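Calden Community Table: progress report to the Besson Fund
Prepared by Lorna Cruickshank, 2025-10-13

Since the last report we have moved the table-setting and food handling work into the ground floor room at Wunlow. The white table with the black line markings is now in regular use. Items on it include a lamp, clear dishes and fresh greens.
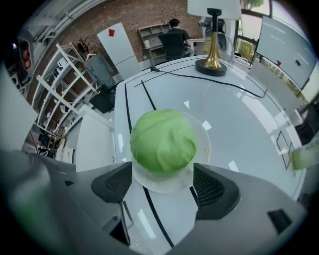
We have completed 300 of the 500 placements agreed for this grant period. Produce is the slowest category. Cabbage holds up well and one head can be used many times. Leafy items bruise and have to be replaced more often, so the produce line is over budget by $17. Euan Tennant has moved that amount from the supplies line, and no extra funds are requested.

Davina Galbraith rewrote the setup sheet. It now says which dish goes with which item and asks that the lamp cord be kept clear of the marked areas.
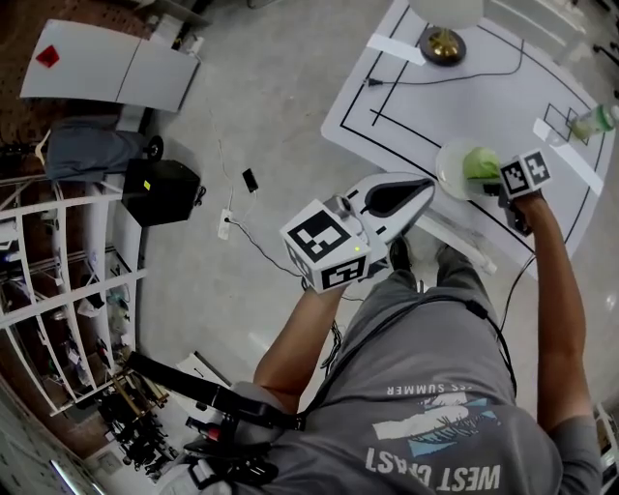

The remaining placements are mostly greens and bottles. Alžběta Sýkora will lead these and expects to finish in January. We still need a second set of clear plates, and a quote has been requested from Rirnilmont. Receipts to date come to $488 and are attached. Please send questions on the budget to Euan and anything on the schedule to me.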